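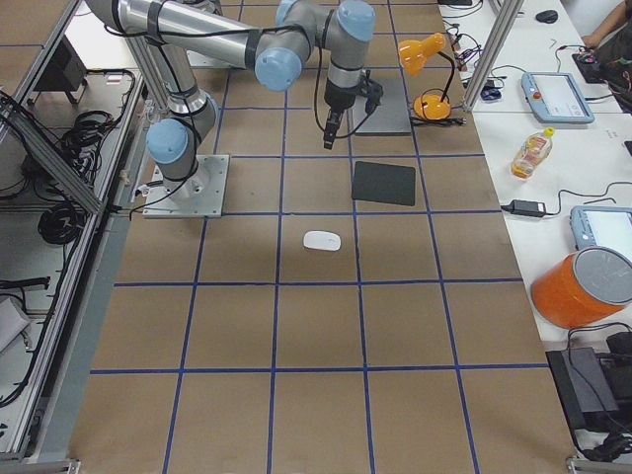

2021-12-25, Falstead workroom

Let down the hem on the Skilow trousers, second pair. The old crease is still showing after two goes with the iron and a vinegar cloth, so it's staying and we're calling it detail.

Petersen denim shrank 63 mm over the length in a hot wash. The label says "minimal". Cut the next pair long and fray the bottoms afterwards.

Mulau buttons: 419 left, all of them the brown one no customer picks. Do not reorder before April, however nice the catalogue looks.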